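I voted early this year, for the first time in my life, and I have to say I may never go back to doing it the old way. The Travthorpe hall opened for pre-polling in May, and I wandered down mid-morning with my shopping bag and my reading glasses, expecting to be in and out.

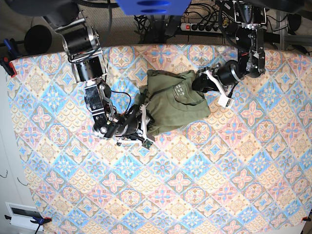 Olive tee on the patterned tablecloth.

Well! The queue was 37 minutes long by my watch, and I didn't mind a bit. We have 2 seats up for grabs on council and it seems the whole of Clemham had come across to have their say – mostly about the Wellthorpe bus, which I'll get to another day or we'll be here all night.
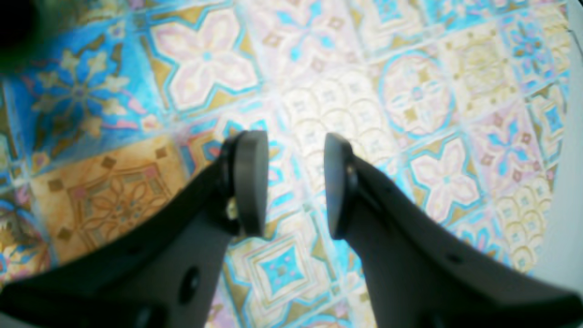
2 min read

The ballot paper itself was enormous (I'm sure my neighbour's was touching mine in the booth) and I numbered every box, because I always do. My mum did too, at a little school near Wanigasekara Park, and she'd let me hold the pencil on its string. There was a sausage sizzle even for the early crowd, onions and all, and I walked home the long way by the creek feeling very pleased with the lot of us.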